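Robotic Manipulation Lab
Handout 6: Comparing two grippers on the kitchen table setup
May 5, 2018

Read this before you come to the lab. You will work in pairs and each pair gets one bench for the whole session. Bring your notes from Handout 5, mainly the page on homing the arm.

What you are comparing

The Clusmont is a parallel-jaw gripper with long, thin fingers. The Bellamy is also parallel-jaw but has short, wide fingers with rubber pads. Both fit the same wrist plate, so the swap takes four screws and one connector. Power the arm down first. The connector on the Bellamy is keyed and will not go in backwards, but people have tried, and two pins were bent in October.

Everyone uses the Rurkora controller for the first half. If you finish early you may repeat the drawer task on the Brisance controller and add the results as a separate table. Do not mix the two in one table.

Tasks

1. Drawer. Close on the round knob, pull the drawer open, let go, back away.
2. Utensil. Take one spatula by the handle and lift it clear of the cup. Set it on the cutting board.
3. Pitcher. Pick it up by the thin handle and put it down in the same place.

Do the tasks in this order. Each one starts from the ready pose, with the fingers open and pointing down. Go back to the ready pose after every try, including the ones that fail.

What to write down

For each try: gripper, task, result (yes / no / partial), and the encoder count when the fingers stop moving. A partial on the drawer means the knob was held but slipped during the pull. A partial on the spatula means it left the cup but was dropped before the board.

The encoder count matters more than it looks. On our bench the Clusmont reads 1,509 fully open and 1,258 when it has closed on the knob. A reading of 1,399 usually means the fingers have landed on the front of the drawer and stopped early. If you see that, log it as a no and raise the wrist before the next try. Your bench will read a little differently, so take your own open and closed counts before you start.

Each pair should end up with 42 tries in total, seven per task per gripper. Past groups ran short of time on the pitcher — start it with at least half an hour left.

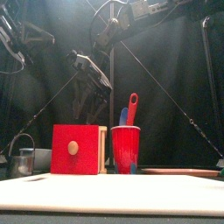
Trinity Yazzie
Lab Instructor, Robotic Manipulation

Approach height

Most failed tries on the drawer come from the approach. The knob sticks out from the front face, and the gripper comes down from over the top of the box. If you go straight down, the fingers hit the housing. Move forward toward the cutting board first, then down, then in. The cup stands close beside the drawer unit, so check your clearance on that side before you turn the wrist. Wide fingers need more room here than thin ones.

For the spatulas, line the fingers up so they close across the flat of the handle. The two handles overlap in the cup. Pick the one you can reach without pushing the other.

Write-up

Two pages, one table per gripper, one paragraph on which gripper you would choose for each task and why. Include your open and closed counts. Hand it to Sunita Wojcik, who is grading this section.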